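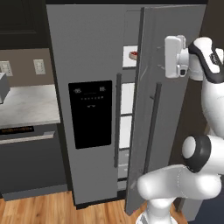 Lurkholm Facilities Help Desk

July, opened 8:40 am by Thoa Đồng

Printer on 2nd floor (the Rirkora) drops off the network every time somebody sends a big job. Small stuff fine. Anything over 40 pages, it stops and the queue hangs.

8:55 Power cycled. Came back, printed test page, died again on the Alteo invoices.

9:20 Swapped network cable. No change. Old cable looks ok, left it on the shelf by the break room fridge.

9:50 Cleared queue, 27 stuck jobs in there, most of them the same job sent over and over. Please stop resending!! It makes it worse.

10:15 Address conflict. The new label printer in shipping was set by hand to the same address. Gave it ending 50, restarted both.

10:30 Sent the long Alteo file twice, both came out whole. Tray 2 still says empty when it isnt, seperate ticket.

11:05 Lysenko in accounts says scan to email also dead. Her saved password was expired, reset it, works now.

Leaving open till tomorow in case it drops again overnight. Call the desk if so, dont email.

Lurkholm Facilities Help Desk, ext. 50 | © Lurkholm | Back to top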